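August
By the Willus newsletter desk

The planning team at Willus works in a long room over a bicycle shop, and the first thing I was offered there, before a chair, was an opinion about logging. "If you can't replay it, you can't fix it," the lead planner told me, clearing a stack of printouts off the seat I was meant to use. We had agreed to talk about Gadley, the motion planner the group has been writing for two arms that share one table, and we did get there in the end, by way of coffee and a fairly long story about a timestamp bug.

Gadley's job sounds simple when you say it fast. Two arms get a task each, and the software works out paths that keep them from knocking into each other or into whatever is on the table. "Everybody pictures the arms as the hard part," the planner said. "But they know where their own elbows are! We have good models of the arms. What we don't have a good model of is a cloth that somebody dropped in a heap."

The test table is stocked with groceries and household things for just that reason, boxes and fabric especially.

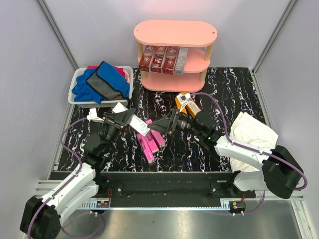 Both arms over the test table, with the shelf of toothpaste boxes at the back.

I asked what happens when both grippers need the middle of the table, and got a laugh and then a drawing on the back of an envelope. The early version handed out the middle like a bathroom key: one arm went in, the other waited its turn. It was safe and it was terribly slow. The current version reserves small slices of space for short stretches of time, and each arm's plan has to fit around the slices already taken. "You get these lovely close passes," the planner said, "and then you get one that's a little too lovely, and you spend the afternoon reading logs."

Those logs go through Uselar, the team's replay tool, which I'd describe as a video player crossed with a spreadsheet. It lines up camera views, joint positions and the planner's own decisions on one timeline, so you can stop anywhere and ask why an arm chose to wait. The current regression set holds 479 recorded runs, and every change to Gadley gets played against all of them overnight. The morning I visited, 136 had come back with a different plan from the day before, and I must have looked alarmed. "Different is fine," the planner said kindly. "Different and worse is what we go looking for."

Perception is handled by a separate package called Cardoso, and here the conversation slowed down and got more careful. Shiny wrapping is a steady nuisance. A film-wrapped box throws back light, and the software may take a bright patch for the edge of the object, or lose a face of it altogether.

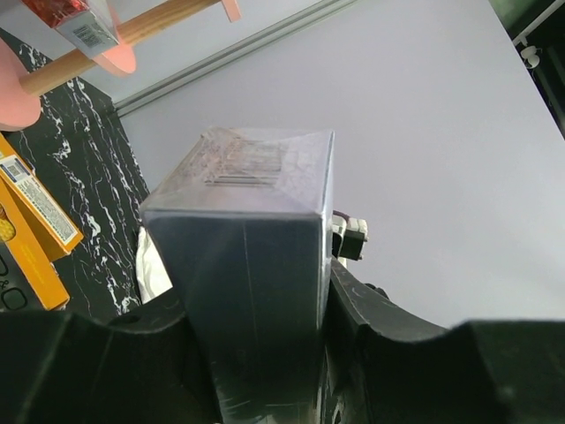

"So we stopped asking for one answer," the planner went on. Cardoso now gives Gadley 3 guesses at an object's shape, each with a score, and Gadley looks for a grasp that would be acceptable for all of them. When there isn't one, it asks for another look from a different angle before it commits. It took the team most of a winter to agree on how long that second look should be allowed to take, and I gathered the subject still comes up at lunch.

I wondered whether a learned system might sweep all this away, and the planner took the question in good spirit. They use learning inside Cardoso and are happy with it there. For the sharing of space, they'd like to keep something they can step through line by line, at least until they understand their own failures better. "I want to be able to point at the line that made the decision," the planner said. "Maybe that's old-fashioned. I also still print things out, as you've seen."

Next on the list is a way for Gadley to change its mind halfway through a motion without stopping the arm first. A rough version is running on a branch, with 2 known bugs pinned to the wall beside the kettle, and I was invited to come back once they're down.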